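Ticket 443: Getholm district totals frozen on the results map, turnout line keeps climbing
Product: Birik results tracker
Status: Resolved
Opened by: Tegwen Rosser, Mivent elections desk

Original report, 8:52 p.m.

Hi all! First off, the new map is a joy to work with and our readers have been all over it tonight. One thing looks wrong, though. Getholm has 4 districts reporting in the county executive race, and the candidate totals for all of them stopped moving at 8:31. The turnout figure underneath is still going up every few minutes, so something is getting through. The county's own page has newer totals than we do.

I've tried a hard refresh, a private window and a second browser. Same thing on my phone. The school levy question on the same page updates fine, and so does the state senate race.

8:58 p.m., Hernán Carhuamaca

Thanks Tegwen, great report, and the 8:31 time is going to save me a lot of digging. Can you tell me whether the frozen districts show a gray or a green dot next to the name? Green means the tracker thinks it has fresh data. Gray means it knows it's behind.

9:01 p.m., Tegwen Rosser

Green on all of them! So it believes it's current.

9:10 p.m., Hernán Carhuamaca

OK, now this is getting interesting. The feed is arriving on schedule. I pulled the last file from before the freeze and the first one after it and put them side by side. In the earlier file the candidate column is headed "Candidate Name". In the later one it's "Candidate / Party". The turnout column kept its old heading, and that explains why turnout is still moving. When the reader can't find a column it's supposed to hold the last good value and turn the dot gray. It held the value and left the dot green, so we have two faults here: the heading change, which came in with the file, and the dot, which is ours.

I'm going to map the new heading by hand on the test copy first. Please don't enter totals manually while I do this, or we'll end up with both sets fighting each other.

9:14 p.m., Tegwen Rosser

Hands off, promise. I've put a line above the map saying Getholm totals are delayed and linked to the county page. Love that you found it that fast!
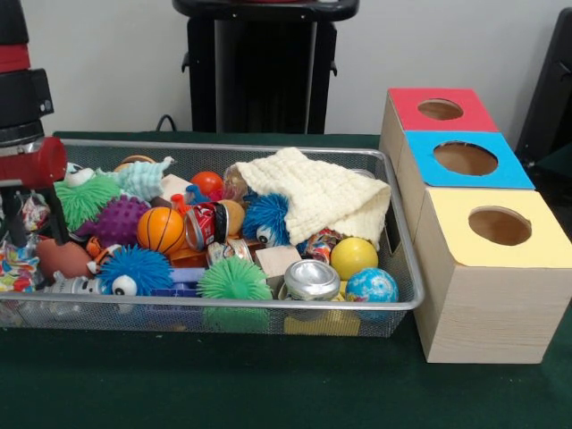
Could the same heading change be why the write-in row went missing from the Getholm table? It was there at 8:15, I took it for zero votes and didn't think any more of it. We've also had two readers write in to ask where it went, and one of them is a write-in candidate's sister, so she was pretty keen to know.

9:22 p.m., Hernán Carhuamaca

Yes, very likely, and thank her for us! Write-ins have no party, so in the new layout that row comes through as "Write-in /" with nothing after the slash. My first version of the fix split on the slash and threw the row away because the second half was empty. I've changed it to allow a blank. Test copy now shows 596 write-in votes across Getholm, and that matches the county page.

9:29 p.m., Hernán Carhuamaca

Checks on the test copy:

Candidate totals, all Getholm districts: match county page
Write-in row: present, 596
Turnout: unchanged, still correct
School levy: unchanged
State senate: unchanged
Dot turns gray when I feed it a file with a made-up heading: yes

Pushing to the live map now. You may see the bars jump when it catches up, nearly an hour of counting will land in one go.

9:34 p.m., Tegwen Rosser

It jumped! The lead in the executive race went down to 700 votes, so that was a big moment in the newsroom. I read every row against the county page before taking our notice down and they all agree. I left a short note under the map saying the totals had been stuck between 8:31 and 9:33, so people know why the numbers moved so much at once.

9:41 p.m., Hernán Carhuamaca

Perfect, and thanks for checking row by row. I also went through the other counties on the Ticona package, in case any of them had the new heading. None do so far. The reader now accepts both headings, so if Getholm switches back halfway through the night nothing should break.

Still open, moved to a separate ticket: send an alert to the desk when a dot goes gray, so you don't have to spot it by eye. I'd like that in before the October registration report.

11:56 p.m., Tegwen Rosser

Last Getholm batch is in, totals and write-ins both good, dot green and this time I believe it. Happy for you to close. What a fun race to watch!

11:58 p.m., Hernán Carhuamaca

Closing. The saved files from 8:25 to 9:35 are attached to the alert ticket if anyone wants to replay them.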